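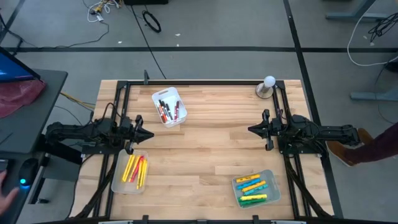
Savers are too polite with their banks, according to Paula Dinu, and it costs them money every year. She has spent most of her working life on the complaints side of Brerkum, a savings advice service, and the letters have hardly changed in that time.

"People open an account at a good rate, the rate lasts 12 months, and then it drops to next to nothing," she said. "The letter telling them looks like every other letter. It goes in the drawer."

She gave the case of a couple with 4000 pounds in a bonus account. When the bonus ended they left the money where it was, and in June they asked why the interest had nearly stopped. The bank's reply was that the terms had been sent out – and they had.

"I couldn't fault it on the rules," Dinu said. "I could only tell them to move it."

Her colleague Radu Husar handles the calls. He answered 605 of them last year on savings rates alone, and most callers did not know what they were being paid. "They know what their mortgage costs to the penny," he said. "Ask about the savings and it goes quiet."

Husar would like the current rate printed beside the balance on every statement. Dinu agrees, but thinks banks should also have to name their best easy-access rate on the same page.

Would that make people switch? Husar doubts it for small sums. "If you've got 100 pounds in there, you won't fill in a form for it. At 2000 you might."

Dinu was less sure. Her own mother stayed with one building society for decades, she said, and moved only when the branch shut.

Brerkum will put both ideas to the lenders it deals with before the summer. Until then, Dinu's advice is to ring up and ask what the account pays today.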